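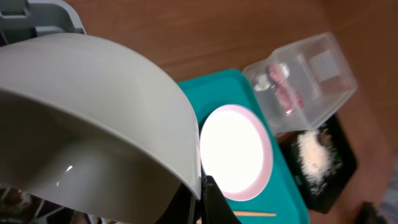 Gray bowl at the rack, tray alongside.

Subject: Re: [sharedkitchen] Trays, racks and where the scraps go
From: kitchen coordinator, Havau house

Replying to the whole list, as two of the other houses wrote to me separately with much the same question.

On an earlier date the Ploramberg house wrote:

> We are thinking of dropping the sink line after meals and going over to
> the table method you use at Havau. Before we buy anything I would like
> to know a few things. Do you scrape on the tray or carry everything to
> a bin first? Does one rack really hold up for a whole house? And what
> happens to wrappers and paper? Ours end up in the sink strainer every
> single night.
>
> We have one long table near the sink and not much else. The counter is
> taken up by the rice cooker and the kettle.

Scraping first. We used to carry plates across the room to the bin and there was always something on the floor afterward. Now each person's meal goes out on a tray and comes back on the same tray, and the clearing is done at the table. A clear plastic tub stands to the right of the tray and takes the trash. Wrappers, foil, napkins and paper cups all go in there. When the meal is over, one person empties the tub into the bag under the sink and rinses it. 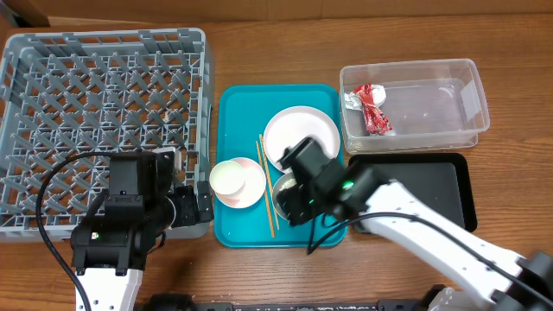 The tub should be clear. We had a white one before and people took it for a food container, and twice somebody put leftovers in it. Any rectangular storage box will do if it is deep enough that foil doesn't spring back out. Leave the lid off and put it away somewhere, or it will end up under the tray.

The rack goes on the left. Ours is a gray plastic one with pegs across the base, bought from Rizvi when the old wire one rusted through. It has held up well. You asked if one is enough. For a house of your size I would say two, with the second kept on a shelf until it is needed. Last October we ran 212 trays through the kitchen with a single rack, and there were nights when the bowls had to wait their turn on a towel. Plates stand up between the pegs without trouble. Bowls take more room, and the big ones have to lean on their sides.

About wrappers. Please ask people not to leave them on the plates. A candy wrapper on a white plate is easy enough to spot, but slide another plate on top and it goes straight into the dishwater. This is how your strainer fills up. Take the wrappers and paper off before any dish is moved, then the cup, then whatever is left on the plates.
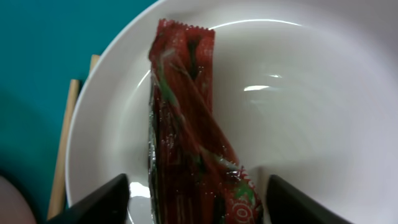

Chopsticks are the other item that gets lost. They roll, and they are thin enough to drop through the base of most racks. We leave them on the tray until last and then stand them in a jar by the sink. Wooden ones need to dry upright. If you lay them flat they stay damp underneath and go dark at one end within three weeks or so.

Leftover rice is its own question. If nobody has touched the bowl it can be covered and put in the fridge right away. If it has been eaten from, it goes in the compost pail, and the bowl gets cold water before it gets hot. Hot water first makes the starch stick – this applies to steel bowls as much as to the ceramic ones. Sesame seeds should be wiped out with a paper towel. They get into the sponge otherwise and stay there.

Sauce on a plate can be left for a short while, but do not stack a plate that has sauce on it. The bottom of the next one gets dirty and then you are washing both sides of everything.

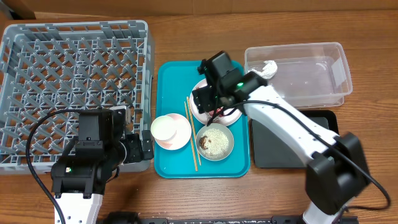 As for the table itself, wood is fine if you wipe it down at the end and keep wet dishes over the rack or the tray. We put a coat of Brultano oil on ours in the spring and it still looks decent, apart from one pale ring near the wall. A flat dark tray kept to the right, below the tub, is handy for things that need a second look. I would not spend money on one. A baking sheet does the same job.

The trays we use are the teal plastic ones with a raised rim. The rim matters more than the size. If you find a supplier who still carries them, please post it to the list – we are down two and would order with you.

Havau kitchen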